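Trekley Bin Picks — read me first

Hi! I'm Savita Solanki, and these are the teleop demos Ilgın Güler and I put together for our picking policy. Version 2, 11 March 2024.

What's in it

625 episodes, push buttons and capacitors, blue bins on taped brown paper.

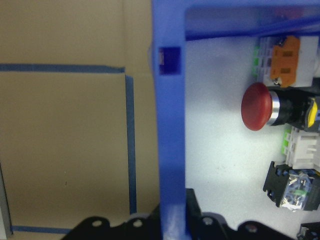
Cameras

Wrist, overhead and head views, all saved at 15 fps.

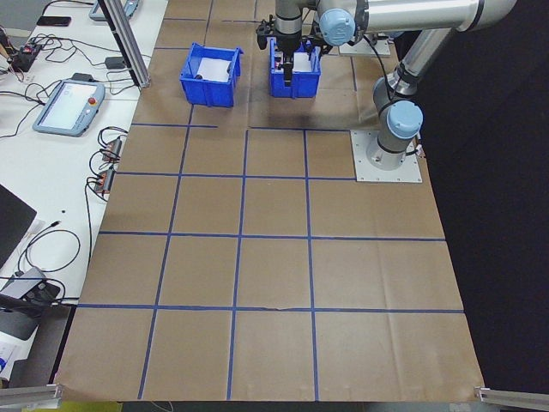

Timestamps drift a little in the February batch — resample before you train.

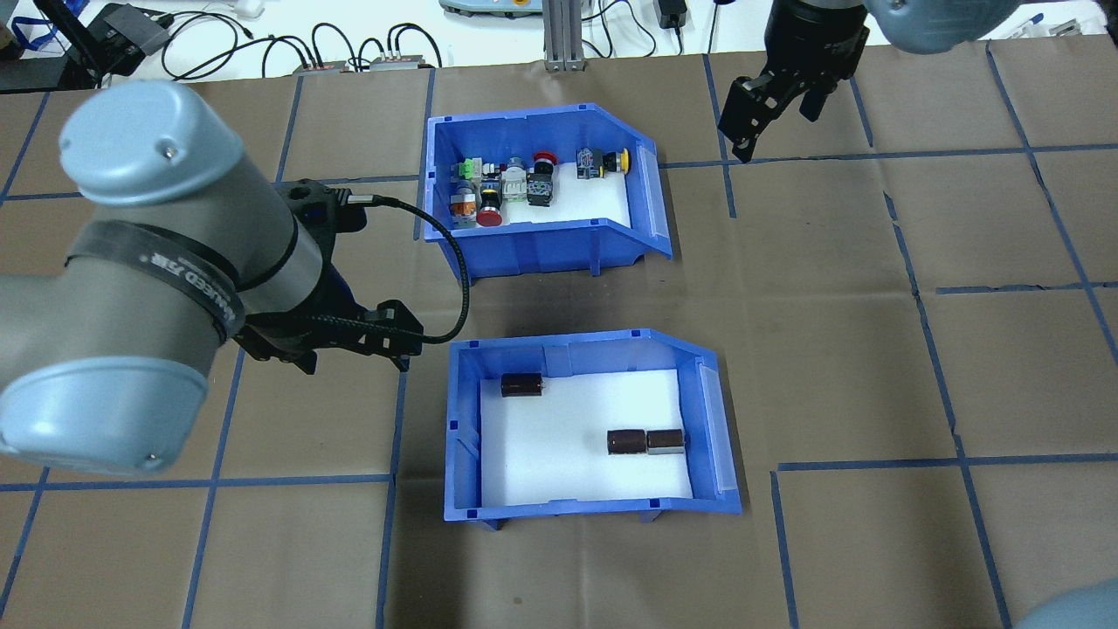 I left 13 failed grasps in and tagged them "miss".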